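Rilley Community Board > Local News and Public Safety > Smoke alarm ordinance, bedroom requirement

emogensen
The council agenda packet for the Rilley meeting is up. Item 6 would require an interconnected smoke alarm inside every bedroom in rental units, plus the hallway outside. Current code only asks for one alarm per floor. The packet gives the number of affected units as 1,725 and proposes a 90 day compliance window. Has anyone priced this out? I have a duplex on Cullcombe with four bedrooms total and no existing interconnect wiring. 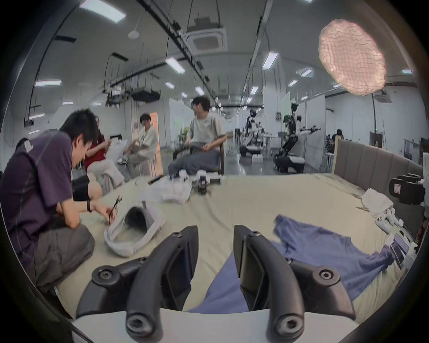 The part I can't work out is whether wireless interconnect counts. Section 3(b) says "interconnected by approved means" and doesn't define approved.

tfehr
Wireless counts if the alarms are listed for it. The fire marshal's memo is attachment C in the packet, page 4. Battery-only units are allowed in existing buildings as long as they have sealed ten-year cells. New construction stays hardwired with battery backup.

k_krajewska
Attachment C is a memo. It isn't the ordinance. If the definition isn't in section 3, an inspector can read it however he likes. I went through this in Somogyi with the carbon monoxide rule, and two inspectors gave me two different answers on the same building.

tfehr
The memo is incorporated by reference in section 1. Read the second sentence.

k_krajewska
I read it. It incorporates "applicable standards," which is not the same as the memo.

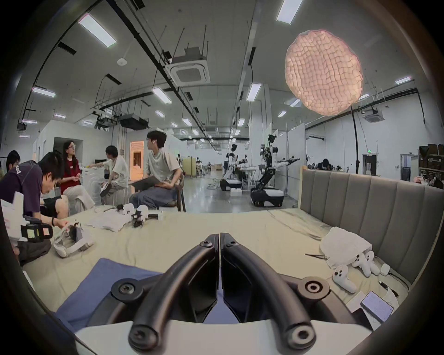
mmarchand_unit2
Tenant here, second floor on Rakow. We had the apartment fire in December two doors down, and the only alarm in that unit was at the bottom of the stairs. The people upstairs slept through it until a neighbor pounded on the door. Most of us also charge things in the bedroom now, and a bed with game controllers on it and a cable run across the sheet is pretty ordinary. An alarm in the hallway behind a closed door doesn't do much for that. I would support the item even with the wording problem.

emogensen
I don't object to the requirement. I object to the window. My electrician is booked well past 90 days, and the hardware store in town had none of the wireless type on the shelf last week.

aguler
You don't need an electrician for the sealed battery type. Two screws and a bracket, then pair them according to the sheet in the box. Keep them off the wall near supply vents and out of the corner where the wall meets the ceiling. Test from the farthest bedroom with the doors shut, and write down the date.

k_krajewska
And the fine? I see $500 per unit in the draft. Per dwelling unit or per alarm unit?

aguler
Dwelling unit. It's in the definitions, section 2. There's a 72 hour cure period after written notice before it applies.

k_krajewska
OK, that one is clear. Section 3(b) still isn't. I've sent a comment to the clerk asking them to add "including listed wireless devices" after "approved means."

tfehr
No objection to that. It would say what the memo already says.

emogensen
I'll send the same comment and ask for a longer window on buildings over two units. Mine doesn't qualify under that, but the bigger ones will need it. Ayten, does the pairing still work through a plaster wall? Mine is lath and plaster throughout.

aguler
Mine is too, and it works between floors. If you have metal lath, test before you mount anything.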